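The Long Road Back for Fallside

When I came to Fallside in February, the pitch was under water and the club shop was closed. The team had two points from its last nine matches, and most people in the town had stopped talking about promotion. Now they talk about it again, a little quietly, as if a loud voice could spoil it.

The change began in defense. The new coach moved the back line ten yards deeper and asked the full-backs to stay home. It is not beautiful football, but against Rimau it was enough for a 2–2 draw, the first away point of the season — and after that game the players believed in the plan.
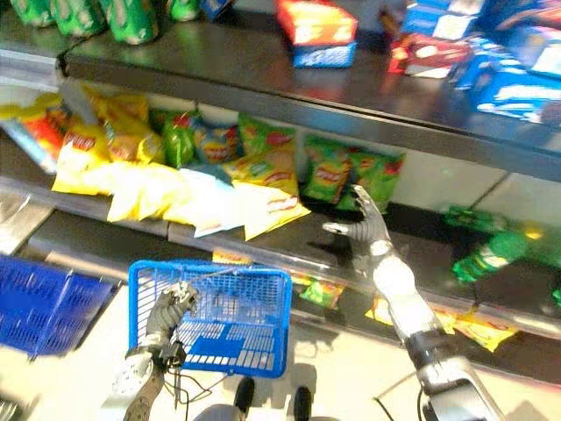
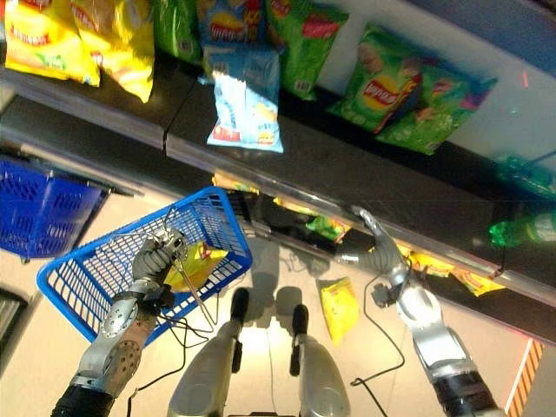
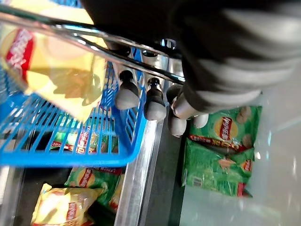 Match day at Fallside starts long before the whistle. Supporters arrive early, because the parking lot is small and the best places behind the goal have no numbers. Many bring their own food, and it is simple food, like the yellow bag of chips lying in the blue basket in the second photo. I shared such a bag with a family of three generations, and they explained to me every mistake of the last ten years.

The crowd against Wimesia was a little over 1,000, the best since the old stand was taken down. The only goal came after 41 minutes, a header from a corner, and the second half was mostly kicking the ball far away. The old men near me complained about this until the end, then they sang.

Next is Güneş at home on 13th September. The tickets behind the goal are already sold.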